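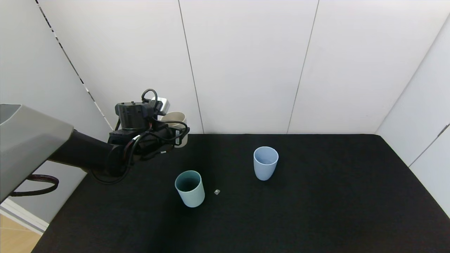

A robot arm reaches over a table covered in black cloth.

The Breakup Album That Ended Up in Small Claims

I have followed Granum since they were playing the back room of a pizza place in Halldale, so when a friend texted me "are you SEEING this" at seven in the morning, I knew it was going to be about the band. I did not guess it was going to be about a couch.

Let me back up. Granum is (was? we'll get there) a duo, and for eleven years the two of them were also a couple. They split in March, very politely, with one of those joint posts where everybody is "so grateful for the journey." Fans cried. I cried a little, in a parking lot. Then they announced a farewell tour, 40 shows, same bus, and I thought well, that's brave!

The tour made it through 3 shows.

What blew it up was a song called "Wornivthorpe," which is the name of the town where they'd bought a house together. She wrote it after the split and started playing it alone at the piano in the middle of the set, while he stood off to the side with his guitar hanging there. I was at the second night. It's a gorgeous song. It also mentions, by street name, the apartment where he was staying with somebody new, and let me tell you the room noticed. People were looking things up on their phones before the second chorus.

After the third show he went home, and the next thing anybody heard was that he'd filed in small claims court over the furniture. I read the filing twice, once standing up. He wants $1,047, the price of a green velvet couch that he says he paid for and she kept. He attached the receipt. He also attached a page and a half about how the couch was "central to the writing process," which I'm not sure a judge needs, but I ate it up.

Her side is that the couch was a birthday present. From him, to her! She put up a picture of the card, and then took it down a few hours later, by which time every fan account on earth had saved it. The card says "for you, sit down for once." I think that's pretty sweet, and also pretty bad for his case.

I called Oldřich Kadlec, who managed them for the first two records and now runs a little label called Godinho out of his garage. He laughed for a long time.

"They used to fight over who got the window seat," he told me. "I bought two tickets on every flight and I had to draw straws. You think I am surprised by a couch?"

He thinks they'll settle before it gets to a hearing. He also thinks they'll be back onstage within a year, and when I asked if he knew something, he changed the subject to his tomatoes, so make of that what you will.

Meanwhile, the ticket people say refunds are coming for the canceled dates, although mine hasn't shown up. The song is out now as a single, and I've played it more than I'd like to admit while doing the dishes. The comments under it are half heartbreak, half couch jokes, plus one guy in Halldale who keeps offering to sell them both a recliner.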